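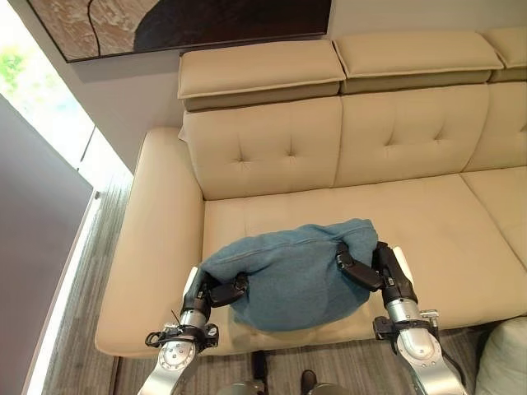

Figure 4-1. Two-handed grip on the fleece blanket, left seat.

4. Sofa Tidy Task: Set-Up and Teleoperated Run

This section covers the soft-goods task used by the Drenstead robotics club. Complete Section 3 (arm homing and gripper check) first. Two students are needed: one operator and one spotter. The spotter holds the stop button for the whole run.

4.1 Preparing the station

1. Park the base facing the sofa and lock it.
2. Set out the blanket and cushions according to the task card.
3. Load the profile Kingi-184 from the operator console. Do not use the June profile; its wrist limits are out of date.
4. Open both grippers fully, then close them once with nothing between the fingers.
5. Enter your initials and the run number in the log.

CAUTION: Keep hands and feet out of reach of the arms once the profile is loaded. The spotter calls "clear" before the operator takes control.

4.2 Lifting a cushion

1. Bring both arms in at the same height, one on each side of the cushion.
2. Close in slowly until the fabric starts to give. Stop there.
3. Raise both arms together at low speed.
4. If the cushion tilts, lower it to the seat and start again from step 1.
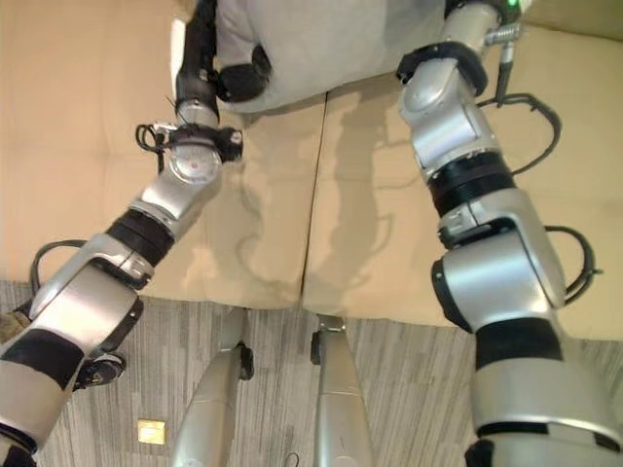

Figure 4-2. Gray cushion between the arms at the back of the sofa.

NOTE: At full reach the wrist cables have little slack. If fault 2407 comes up, back the arm off and check the cable loop at the elbow before you clear the fault.

4.3 Placing and release

1. Set the lower edge of the cushion down first, where the seat meets the backrest.
2. Lean the cushion back until the backrest carries it.
3. Open both grippers. Wait 3 seconds.
4. Draw the arms straight back toward the base. Do not swing them sideways past a standing cushion.
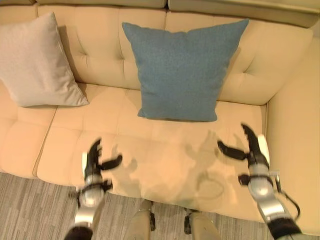
5. Hold the arms over the seat with the fingers open until the spotter confirms the placement. A cushion that falls over during this hold is scored as a miss.
6. Return to the home pose and save the run.

Fault 2573 on saving means the log entry is missing its initials. Add them and save again; the run data is kept.

Report any change in gripper feel to Tamsin Donnelly before the next run. Profile edits go through Tâm Ninh only.

Section revised 16th December.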